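# The Checklist Will See You Now

The Skudstead code of practice for small robot cells runs to 130 pages, and I have read all of them, some on a train and some in bed. It was published in May. By summer it was being waved around at trade shows as proof that the messy business of teaching robot arms to handle household stuff had finally grown up.

I would like to believe that. I have my doubts.

Start with what the code gets right. It tells you to write down the layout of a cell before each run. It asks for a speed limit on any arm that shares a bench with another arm, and it wants the stop button where a person can hit it without leaning over the machine. None of this is new. Factories have worked this way for a long time, and the people who wrote the Skudstead text plainly borrowed from them. Fine. Borrowing good rules is cheaper than waiting for somebody to lose a fingertip.

The trouble starts in the fourth chapter, which deals with what the code calls "task objects." A factory arm meets the same part all day long. An arm in one of these small cells meets whatever the operator put in it that morning, and the rules for that are thin. Objects must be "suitable for the gripper." They must be placed "with reasonable variation." A shop can sign off on both of those lines without changing a single thing it does.

I asked three outfits how they read the passage. Workitz, which builds cells for rent by the month, said it treats "reasonable variation" as a matter for the customer. Porken, which runs its own, has a house rule that every object must be moved between runs, and a log sheet to prove it. The log sheet has a box to tick. I was shown a stack of these sheets, and every box on every one was ticked, in what looked to me like the same pen, at the same slant.

Guerra was the frank one. Its people told me they had dropped the written object rules and simply train operators to mix things up.
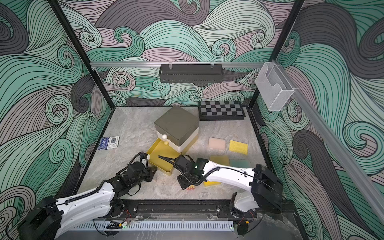
Soft things and hard things behave differently in a gripper, and the code barely says so. A sponge forgives a bad grip. You can squeeze it far too hard and put it down again with no harm done, so a run full of sponges can look like skilled work when it's nothing of the kind. A drawer is less polite. It slides on a line, and an arm that pulls a little to one side will jam it or drag the whole box across the floor. A deck of cards is worse again if it comes open. Yet a run with any of these gets the same line on the same form: completed or not completed.

That form is my main complaint. It has 60 fields. Of those, 25 concern the state of the cell before the run, including the mounting, the cables and the condition of the floor. I have no quarrel with them, and the cable checks in particular are overdue, as anybody who has watched a loose cable catch on an elbow joint will tell you. But only one field deals with how hard the arm gripped, and it's optional.

Defenders of the code say a standard has to begin somewhere, and that a long form is better than none. I've heard this about every long form I have ever filled out. The danger is that the easy parts get measured and then get treated as the whole job. Porken sent me its figures with some pride: 694 runs, every one of them in line with the code. When I asked how many of those runs had crushed or dropped something, the answer was that the form didn't ask.

Two arms in one space raise a question the code ducks entirely. Who yields? There's a minimum gap between the arms, set out in a table, and there's a rule that both must halt when one does. That covers safety. It doesn't cover good practice, which is a different matter. If the left arm is working a drawer and the right one is reaching past it for something else, somebody ought to decide in advance which has the claim on the space. The code leaves this to "operator judgment," a phrase it uses whenever the authors got tired.

A revised draft is open for comment until 27th November. I've sent mine in. I asked for the grip field to be made mandatory, for soft objects and moving parts to be reported separately, and for a spot check on those log sheets by a person who doesn't work for the shop that filled them out. Workitz tells me it supports the first of these "in principle." Guerra supports all three and doubts any of them will survive. Porken hadn't replied when this issue closed.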